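Chapter 7
Shared Tables: Board Games, Paint, and the Things Between

In this chapter
7.1 One table, several uses
7.2 Learning a set by its parts
7.3 Surfaces and covers
7.4 Setting out
7.5 Clearing and storing
Case notes: the Isbridge room

Words to know: set, side, staging area, change of use, parent box, stray

Chapter 6 dealt with rooms that do one job. A music room has its instruments along the wall and its chairs facing one way, and a leader who walks in knows what the room expects. Most activity leaders work in rooms of another kind. The space is a hall, a lounge or the end of a dining room, and the table in it holds lunch at noon, cards at one and watercolors at three. The leader has a short time between uses and usually a cupboard that is too small.

This chapter is about that table. It uses board games and painting as its main examples for two reasons. They are the activities most often asked for in community settings, and their materials get mixed up more than any others. Both involve small objects, and both leave things lying on the table after the people have gone.

7.1 One table, several uses

A change of use is the period between the end of one activity and the start of the next. It includes clearing, wiping, covering if a cover is used, and setting out. New leaders tend to plan the activities and leave the change of use to take care of itself. The result is a first ten minutes spent looking for brushes while people sit and wait.

Write the change of use into the session plan as its own line, with its own start and finish. If cards end at two and painting begins at two, there is no change of use on paper, and there will be one in practice anyway.

Some tables never have a clean change of use. People drift from one activity to another, and a game is still being played at one end when the paints come out at the other. This is called an overlap. Overlaps are not a fault. Many groups prefer them, and a person who has lost a game early can start mixing colors instead of watching. An overlap does need a staging area, meaning a part of the table, or a tray beside it, where things belonging to the next activity can wait without getting in among the things belonging to the present one.

7.2 Learning a set by its parts

A set is a group of objects that has to be complete to be used. A box of colored pencils is not a set in this sense, as the box is still useful with the brown missing. A chess set with a missing bishop is a problem.

Leaders should know the parts of every set they are responsible for. The sets in a typical cupboard are dominoes, checkers, chess, a deck or more of playing cards and, more and more often, Chinese chess, or xiangqi (say "shyang-chee").

Xiangqi is used as the worked example here because many leaders have not grown up with it. The game is for two players. The pieces are flat round disks, often wood, and every disk in a set is usually the same size. What a piece is can be told only from the character on its top face. One side's characters are commonly red and the other side's are commonly black or green. Each side has sixteen pieces:

One general
Two advisors
Two elephants
Two horses
Two chariots
Two cannons
Five soldiers

A full set therefore has thirty-two pieces. The pieces are played on the points where the lines of the board cross, and the board has an open strip across the middle called the river.

For a leader who does not read Chinese, two facts make this set harder to look after than a Western one. The first is that the characters for matching pieces often differ between the two sides. The red general and the black general, for example, are normally written with different characters, and so are the soldiers. Someone sorting by shape alone may decide that two different pieces are strays from another box when they are opposite numbers. The second is that the disks stack. A stack is a fine way to hold captured pieces during play, and many players build one without thinking about it, but only the top character shows. A red piece under a black one can go unnoticed when the sides are being gathered up.

The remedy for both is a parts card. This is a card kept inside the lid, showing every piece with its character and its name in the language the group uses. Ask a player to help make it. Minoru Shimada, whose workbook for day centers is used in several of the exercises at the back of this book, suggests laying the pieces on a photocopier and writing the names directly onto the copy. It takes one sheet of paper and works for nearly any flat-sided set.

7.3 Surfaces and covers

The choice of cover affects everything set on it. Four kinds are in general use.

Bare table. Easy to wipe. Disks and dominoes slide well, sometimes too well, and they are loud. In a room with hearing aid users the noise of dominoes on a bare table can be tiring.

Wipe-clean cloth. The usual choice for paint. A textured one grips a little, so pieces stay where they are put. Pale colors show spills at once, so they get wiped at once. Pale wooden pieces, though, do not stand out well on a pale cloth, and a person with low vision may miss them. Use the game's own board, or put a dark mat under the pieces.

Fabric cloth. Quiet and pleasant to the hand. It has to be washed after paint and it hides small objects in its folds.

Paper. Cheap, and can be thrown out with the mess. Small pieces have been thrown out with it many times. Lift every object off by hand before the paper is rolled.

Whatever the cover, check how far it hangs. A long drop at the front catches on chair arms and knees, and a good tug can take the whole activity with it.

7.4 Setting out

Set out from the back of the table toward the front. The back is the side away from the people who will be seated. Things that are shared and seldom moved go there: tissues, a bin for scraps, water if it is in a heavy jar. Palettes go in the middle where they can be pulled forward. A flower-shaped palette with a ring of wells is a good shared type, as each person can keep to the wells on their own side. Game pieces and brushes go at the front, within easy reach of a seated person who does not want to lean.

Leave gaps. A table that looks half full to the leader is often just right for the people sitting at it, who will bring their elbows, glasses and cups.

With wooden pieces, keep wet paint at arm's length. Bare wood takes up watercolor quickly, and a stain on one disk marks it for good. Players will then know that piece from across the room, face up or face down, which matters in versions of the game played with hidden pieces.

7.5 Clearing and storing

Clear in the reverse order, front to back. Pick up the small things before the large ones. Every set has a parent box, and a piece goes straight from the table into its parent box, never into a pocket or a mug to be sorted later.

Before closing a lid, check the set against its parts card. For xiangqi the quick method is to lay out each side in rows, the five soldiers first, then the pairs, then the general. A gap in a pair shows immediately. This is faster than counting to thirty-two, and people will happily do it while talking.

A stray is a part found with no parent box in sight. Keep one small lidded tub for strays, labeled, on the same shelf as the games. Look through it before ordering a replacement.

Palettes are rinsed and left to dry lying flat. Do not stack them wet.

Case notes: the Isbridge room

The Isbridge room is 63 square meters with one long table and a cupboard by the door. The group meets from lunch until late afternoon. For a long time its two xiangqi sets lived in the same biscuit tin, and its painting things lived in whatever box was nearest. The group leader made three changes in February. Each set got its own box and parts card. A tray at the window end of the table became the staging area. The session plan gained a line for the change of use.

The boxes worked from the start. The tray did not, and for several weeks it filled with newspapers. It was moved to the middle of the table, where people could see what it was for, and it has stayed there since.

As you read section 7.1 again, think about a table you have worked at yourself. Consider which things on it belonged to a set, which could be used alone, and what was still out when one activity ran into the next. Stacked disks, a single disk lying away from the others and a palette toward the back of the cloth all call for different handling when the time comes to clear.

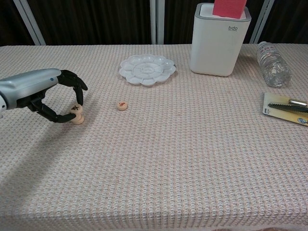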